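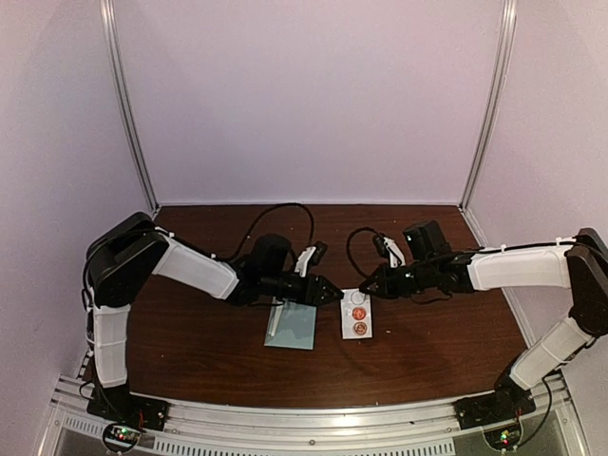 Well log, July, evening

Static level at the Haddale bore was 5 feet below the casing mark at 6:40 this morning, before any draw. Same as the last two readings. I had expected it to drop with the dry spell, so either the aquifer is slower than I assumed or my tape is sticking at the coupling again. Will check the tape against the steel one tomorrow.

Flow meter stood at 1,357 gallons when I opened the valve and I ran the pump until the pressure switch cut out. Cut-out pressure looks fine. Cut-in is low. The gauge hangs up near the bottom of its travel and then jumps, so I do not trust the lower figure at all. Replaced the gauge once already, with the cheap one from Lakcombe, and the replacement does the same thing, which points at the nipple under it. Iron scale, most likely. I'll pull the nipple before spending more money on gauges.

Conductivity at the kitchen tap: 777 microsiemens. At the outside hydrant, ahead of the softener: 281. That is the wrong way for the two to be so far apart. A softener swaps calcium for sodium and should leave the total close to where it was. A jump like that at the tap means brine is getting through to the house side. Either the rinse cycle is being cut short or the valve seal has gone. I flushed the tap for ten minutes and got the same number, so it isn't a slug left over from last night's regeneration.

Took the head off the softener after lunch. Three screws and a clip, and the clip is the part that fights back. The seals on the piston looked acceptable, a little flattened on one side. The injector screen was full of brown grit. Cleaned it with an old toothbrush and vinegar, rinsed it, put it back. Greased the seals with silicone – the tube is nearly finished, buy another. Ran a manual regeneration with the bypass open and timed each stage against the manual. Backwash correct. Brine draw correct now, and I suspect it was slow before, though I have no earlier timing to compare it with. Should have been writing these down from the start. Fast rinse came up short by nearly a minute.

Phoned Hiếu Lý about the rinse. He had the same control head at the Nivholm house and says the timer cam wears where the follower rides up, and the last stage gets clipped. He filed his. I would sooner fit a new cam if one can be had. He thinks Vũ still keeps parts for that series in the back room but doesn't put them on the website, so it means a call in the morning. He also told me to stop using pellet salt and go back to solar crystals. I didn't ask why and he didn't say.

Zahira Majimbun came by at four for the sample bottles. She is sending hers in for nitrate and arsenic and offered to put mine in the same box, which saves a trip. Filled two from the hydrant after a five-minute flush, labeled them, and put them in the fridge door until she left. Her well is deeper than mine and has never had the sulfur smell. Mine had it again this week on the hot side only, so that is the anode rod in the heater and a separate job. The hex head on it is badly corroded. Will need the breaker bar and someone to hold the tank.

Second tap reading after supper, with the softener back in service: still high, a shade lower than before. Not enough to call it fixed. Left it on bypass overnight. The kettle will fur up and that can't be helped.

To do: steel tape, gauge nipple, call about the cam, silicone grease, move the salt bags off the damp end of the floor. Also write the meter reading on the card by the pump instead of on my hand.

4 comments
Share 2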